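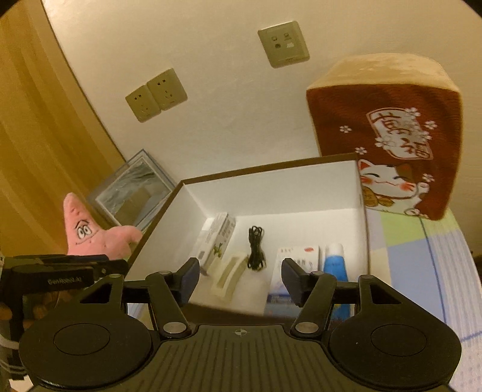
Figura 2.1. Caja abierta con algunos artículos domésticos, junto a una pared lisa de color crema.

Capítulo 2
La mediación entre vecinos enemistados

Al terminar el capítulo deberías poder:
distinguir buenos oficios, mediación y arbitraje
explicar para qué sirve una reunión a tres bandas
leer un comunicado conjunto y saber qué falta en él
reconstruir la secuencia del caso Rustton-Dradeo

Términos: buenos oficios, formato, garante, deshielo, anexo técnico, no-papel.

2.1 Punto de partida

Dos gobiernos que no se hablan. Embajadas cerradas, frontera a medio gas, acusaciones cruzadas en la prensa. Aparece un tercero y propone sentarse. ¿Por qué acepta nadie semejante invitación? A veces por cansancio. A veces por dinero: el comercio parado cuesta. Y muchas veces por miedo a que el otro acepte primero y quede como el razonable.

En el capítulo 1 vimos la negociación directa. Ahora metemos a un tercero en la sala. Cambia casi todo: quién convoca, quién paga el hotel, en qué idioma se redacta el borrador, quién sale en la foto. Detalles menores, diría alguno. Hay rondas enteras que se han perdido por el orden de los apellidos en una lista.

Tres figuras, de menos a más intervención:

Buenos oficios. El tercero acerca a las partes y se aparta. Presta la sala, lleva recados. Sin opinión sobre el fondo, o al menos sin decirla.

Mediación. El tercero entra en el contenido. Propone textos, sugiere canjes, presiona un poco. Las partes siguen siendo libres de decir que no.

Arbitraje. El tercero decide y las partes se comprometieron antes a aceptar. Mucho más raro entre estados, sobre todo si hay tropas de por medio. Lo dejamos para el capítulo 5.

Ojo: en la práctica las fronteras entre las dos primeras se borran. Un gobierno empieza ofreciendo un salón y a la segunda semana ya circula un no-papel (texto sin membrete, sin firma, que cualquiera puede negar haber escrito).

2.2 El caso que nos acompaña

Rustton y Dradeo, separados por una frontera de 85 kilómetros. Ruptura de relaciones tras la ocupación del valle de Doolan, que los dos reclaman. Desde entonces, un solo paso abierto y solo para ambulancias y correo. Visard, vecino de ambos, con puerto propio y buena parte del tránsito de mercancías.

Visard propone una reunión a tres. Primera respuesta de Rustton: sí, siempre que antes se retiren las tropas del valle. Primera respuesta de Dradeo: sí, pero sin condiciones previas. Es decir, dos síes que juntos suman un no. Situación de manual, y por eso está en el manual.

Fíjate en lo que hace Visard después. No pide a ninguno que retire su frase. Cambia el nivel: en lugar de presidentes, viceministros; en lugar de "cumbre", "consulta". Con ese nombre más modesto la condición previa pierde peso. Rustton puede decir en casa que la cumbre sigue condicionada. Dradeo puede decir que se ha sentado sin condiciones. Los dos dicen la verdad.

La consulta se abre un jueves de noviembre, a puerta cerrada. Preside Roksolana Pylypenko, diplomática de carrera al servicio de Visard. Su orden del día tenía 16 puntos y el valle era el último. Delante: correo, ambulancias, licencias de pesca, intercambio de datos sobre crecidas del río. Asuntos aburridos a propósito.

De sus notas de trabajo:

"Primero lo que se puede firmar sin llamar a la capital. Cuando un delegado lleva tres firmas, ya le cuesta más levantarse de la mesa."

Conviene leer esa frase con cuidado. Describe una técnica, la de los acuerdos pequeños acumulados, y también un riesgo: que se firme todo lo pequeño y el punto 16 quede para siempre pendiente. Volveremos a ello en 2.6.

2.3 ¿Qué gana el tercero?

Pregunta incómoda, pero hay que hacerla siempre. El mediador desinteresado existe poco. Visard tenía motivos bastante concretos:

Comercio. Con la frontera cerrada, los camiones daban un rodeo largo y el puerto perdía carga.

Refugiados. Familias de Doolan instaladas en sus provincias del sur, tema electoral de primer orden.

Prestigio. Un país mediano que sienta a dos rivales pesa más en el resto de sus negociaciones.

Seguridad. Si el conflicto se reaviva, se reaviva al lado.

¿Invalida eso la mediación? La doctrina está dividida. Para unos, el interés propio contamina el proceso y a la larga una de las partes lo descubre y se va. Para otros, un mediador sin nada en juego se aburre y abandona a la primera crisis. Nuestra posición, provisional: el interés importa menos que su visibilidad. Lo que ambas partes conocen, ambas lo pueden descontar. El problema viene con el interés oculto.

Distinto es el papel de garante. El mediador ayuda a llegar al texto; el garante responde después de que se cumpla. Puede ser el mismo estado o puede que no. Rustton quería a Visard en los dos papeles, Dradeo solo en el primero. Sobre ese desacuerdo se gastó más tiempo que sobre la pesca y el correo juntos.

2.4 Cómo se lee un comunicado

El texto final de la consulta tiene 92 palabras. Cortísimo. Aun así da para una clase entera. Algunas pistas:

Los verbos. "Acordaron" obliga más que "coincidieron en la conveniencia de". "Tomaron nota" significa casi siempre que uno habló y el otro miraba al techo.

Los adjetivos. "Franca" quiere decir con discusiones. "Constructiva", que nadie se fue. Las dos juntas, que alguien estuvo apunto de irse.

Los nombres. ¿Dice "valle de Doolan" o "la zona"? Dice "la zona". Dradeo no aceptó el topónimo en la versión de Rustton, ni al revés.

Los silencios. Ni una línea sobre tropas. Tampoco fecha para la siguiente reunión, solo "en breve".

Y el anexo técnico, que la prensa casi no recogió: horarios de un segundo paso fronterizo, sellos válidos, un teléfono entre puestos de guardia. Ahí estaba el deshielo, en la letra pequeña. El teléfono se usó esa misma semana por un rebaño de ovejas que cruzó sin papeles.

Actividad 2.1

Por parejas. Redactad un comunicado de la consulta desde el punto de vista de Dradeo, para su prensa nacional. Mismos hechos, sin inventar. Luego intercambiad con otra pareja que haya escrito el de Rustton y subrayad los verbos que no coincidan. Veinte minutos como mucho.

2.5 Antes de la mesa: los contactos discretos

Ninguna reunión a tres empieza el día en que se anuncia. Antes hay llamadas, un viaje que figura como visita privada, un empresario que lleva una carta. En nuestro caso hubo 2 canales y durante un tiempo ninguno sabía del otro: uno entre servicios de inteligencia, otro entre ministerios de transporte. El primero daba garantias personales a los delegados. El segundo preparaba ya los horarios del paso. Empezamos por el segundo, que está mejor documentado.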